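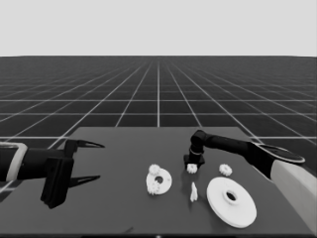 The stormwater fee is the thing we get asked about most at the Stondthorpe town office, and we don't blame anyone for having questions, because the letter that went out in September was a hard read even for those of us who had a hand in it. Part of the trouble was the map on the back, with the whole town divided into drainage squares. People who live out toward Nedbridge wrote in to ask why their squares were so much smaller than the ones downtown. The map was drawn at a slant, so it does what the white lines on the dark floor in the picture do: the squares up close look huge, and the ones off toward the horizon shrink down to almost nothing. Every square on our map covers the same amount of ground, and your bill doesn't depend on which one you're in.

## What is the fee, and how much is it?

It's a flat charge of $21 a quarter for each home, and it shows up as its own line on your water bill. The money goes to storm drains, culverts, ditches and street sweeping. Until now that work came out of the general fund, where it had to compete with everything else (and in a dry year it tended to lose!).

## Is this a tax?

We've had some lively conversations at the counter about this one. Legally it's a utility fee, like water or sewer, and it goes into a separate account that can't be used for anything but drainage. If it feels like a tax when you're writing the check, well, we understand that too. You can't deduct it the way you might deduct property tax, but please ask whoever does your return, as we really can't give tax advice.

## Who has to pay it?

The fee applies to 3,066 homes inside the town limits. Farms and vacant lots are left out. Churches and schools do pay, though at the business rate, and that rate is worked out from how much roof and pavement they have. Call us before you try to figure it out from the ordinance. It's a long section and the table is easy to misread.

## I rent. Does this come to me or to my landlord?

It goes to whoever's name is on the water account. If that's you, you'll see it on your bill; if your landlord pays for water, it goes to them. Whether they can pass it along is up to your lease, and the town doesn't get involved in that.

## My house is up on the Wodden side and I've never had a drop of water in the basement. Why should I pay?

Council member Zineb Kamel hears this a lot, as that's her ward. Rain that lands on your roof and driveway runs downhill, and it goes through the same pipes under Sipos Street as everybody else's. Those pipes are old — a couple of stretches are still brick — and they're first on the repair list.

## Can I get the fee lowered?

Yes, in 2 ways:

- **Rain garden or barrel credit.** Send in the short form with a photo of what you've put in, and somebody will come take a look.
- **Hardship credit.** If you already get the senior or low-income discount on water, you'll be signed up without having to do a thing.

Nouhaila Ait Brahim handles both, and she's very patient with half-finished forms, so don't let a missing parcel number stop you from mailing yours.

## Did we get to vote on it?

There wasn't a ballot question. The council passed it after 2 public hearings, and the minutes are at the front desk if you'd like to read who said what. Kurniawati Rahman voted against it and attached a written statement, and that's in the same binder.

## Where do I send a complaint or a question you haven't covered?

Drop it in the payment slot, mail it, or stop by before 4:30 p.m. and ask for Ghizlane Fahmy. If your question is about a clogged drain on your street, go ahead and call public works directly, and they'll want the nearest house number.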